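Giketero drawer task: progress report to Mandagi, period to end of February

Software only this time, hardware spend is in the Ammont sheet as before.

Where we are
Planner rewrite is done and running at the Fambridge bench. Old one planned the whole move in one go and gave up if the drawer wasn't where the map said. New one replans from the wrist pose every cycle. 178 trials logged, 2883 grasp poses in the library now. Force limits moved out of the code and into a config file, long overdue.

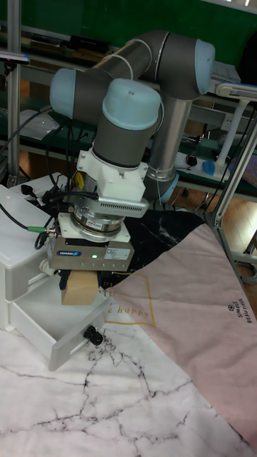 Perception
Drawer pose estimate is the weak spot still. White plastic on a pale cloth gives us very little edge to work with, and the marble veins get picked up as false lines. Tried 2 filters, kept the second. Next we want the knob as an anchor: on the lower front it is black so segmentation should lock on quickly, upper one will need somthing else.
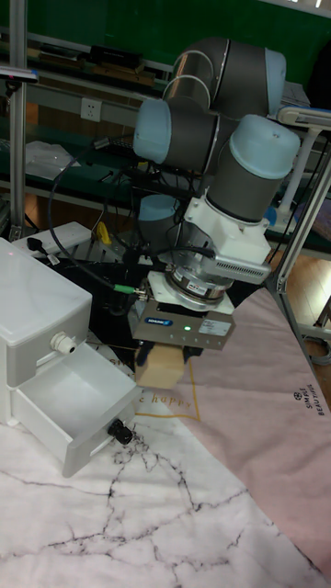
Placement planner now treats the open drawer as a container with walls, not as a flat target. Took longer than planned, the collision checker was slow with thin walls and had to be part rewritten. Start state for the test is a part held in the fingers and the lower drawer out with nothing in it, as with the wooden block above. Descent speed is capped once the part is below the rim. Cable loop on the arm is not modelled yet, we just keep a wide margin on that side.

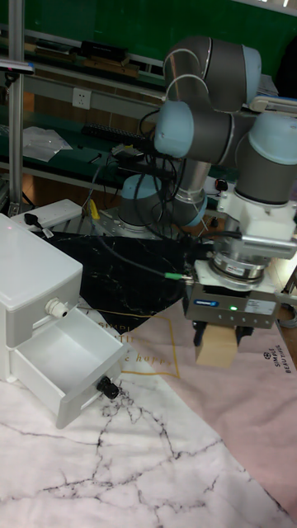
Fambridge bench: block gripped just above the table, lower drawer open.

Still open
- 6 tickets on the log viewer, mostly time stamps
- gripper driver drops its connection on restart, workaround in, proper fix in March
- docs are behind, sorry, will recieve attention after the driver

No change to budget or end date.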